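We use cookies to remember your preferences. By staying on this page you agree to our cookie policy. Accept | Manage settings

Bathroom tips from the robot club

I help out with the Skolard student robotics club, and this term's project is tidying a bathroom counter. Our robot is called Rellau, and I've picked up more housekeeping sense from it than I ever did from my mother! A few things worth stealing for your own sink:

Stand the toothpaste and toothbrush in one plain cup, back in the corner. Zoila Palomino, our team captain, wanted everything laid flat in a tray — we argued about it for three meetings — but a cup lifts away in one go when you wipe.

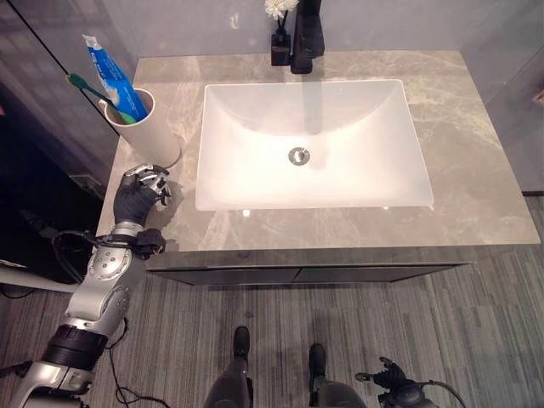 Latgate Home Notes, No. 100, p. 3

Keep the stretch in front of the cup clear, so a hand can come in from the side (yours or the robot's). I'm fine with one flower in a small vase by the faucet, but that's my limit.

For a stone-look top I use a damp cloth and a drop of dish soap, then a dry towel. Go easy around the sink rim, and lift the drain stopper once a week to rinse underneath.

The club starts on kitchen drawers in September, and I already have opinions about the spoons.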